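Grarier opens Prurnonport lab for two-arm handling demonstration

PRURNONPORT, January – Grarier held an open day at its Prurnonport laboratory, where 51 visitors watched the Navum bench cell handle tableware and small household items. Navum pairs two arms on one butcher-block table and runs on the Dobos motion controller.

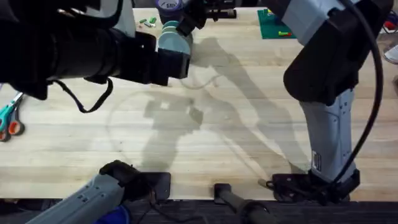
Hayley Hulme asked whether the cell could cope with dishes it had not been trained on, and said her own kitchen line changes suppliers too often for fixed programs to be useful.

Grarier's training set for the cell holds 1447 recorded handling sequences, most of them with cups, bowls and plates. New shapes are added in batches of 20 sequences. Clear items remain the harder case – their edges give the vision software little to work with – and are trained separately.

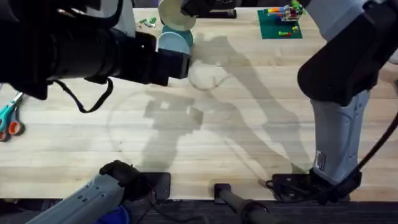 A Navum gripper holds a teal bowl at the Grarier open day.

Pauline Birkett, who leads the Navum project, said a second demonstration is planned for spring, with room for around 100 visitors. Requests to attend can be sent to the Grarier front desk in Prurnonport.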